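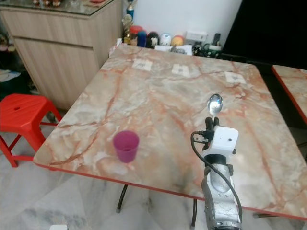 One purple cup on the table.

I keep getting asked what kit to buy for a first long river trip and my answer keeps annoying people. Buy less. Go sooner. Stop weighing your spoons.

I did 525 miles of the Clerenach the summer I quit the warehouse. Canoe was secondhand, a Staltoteck with a patched bow, heavy as a piano. Paddle didn't match. I met people with carbon everything who went home after 3 days. I also met people with carbon everything who were lovely and fast and passed me before lunch. So it isn't a rule. But the gear didn't decide it either way.

What decides it, I think, is whether you can stand being bored and a bit uncomfortable and still talk to strangers. Thats the whole argument and I'll try to make it properly.

Boredom first. A big slow river is dull for hours. Brown water, willows, a barge, willows. The guidebooks skip this because who would buy the guidebook. My friend Maëlys Moulin paddled the upper half with me and on day two she started reading the safety label on her life vest out loud. In accents. By the second week she could go a whole morning without saying a word and come off the water cheerful. I don't know a way to train for that at home. Maybe long bus rides.

Then strangers. I planned that trip like I was going to the moon. Water filters, spare water filters, dried lentils for an army. And then every little town had someone on the ramp asking where I'd put in and did I need anything. I said no for the first week. Out of pride mostly. Stupid. A woman in Guérin offered me a shower and a bed and I said I was fine and went and slept on a gravel bar in the rain.
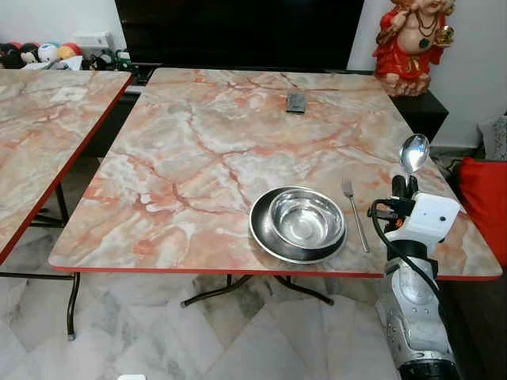

After that I said yes. Yes to the ride to the grocery store, yes to the couch, yes to the church supper where I ate 3 plates of noodles and got argued with about dams. Shahla Golestani, who runs the boat ramp store down at Sonia, let me leave my wet stuff on her porch for two nights and wouldn't take money. She told me which side of the island to take. The map had it wrong — or the river had moved, she said, it does that. I would have dragged that piano of a canoe over a half mile of mud.

There's a counterargument and it's a fair one. Not everybody gets offered the couch. I'm a big friendly looking guy with a beard and people on ramps decide I'm harmless before I open my mouth. Other paddlers have told me about other ramps. One got followed along the bank for an afternoon. So when I say "trust people" I know I'm saying it from a cheap seat. Carry the phone. Tell someone your stops. Leave if it feels off, even if it's dark and you're tired.

I still think the fear gets sold to us in the same box as the gear. Every forum thread, same thing. What about bears, what about thieves, what if, buy this. Meanwhile people put the trip off untill the kids are grown or the knees are gone.

Also cold. I'll give the gear people cold. In November I went back for a short stretch with a bad sleeping bag and I was wrong and they were right. Buy the good bag. Borrow the rest, and find out when the water's up.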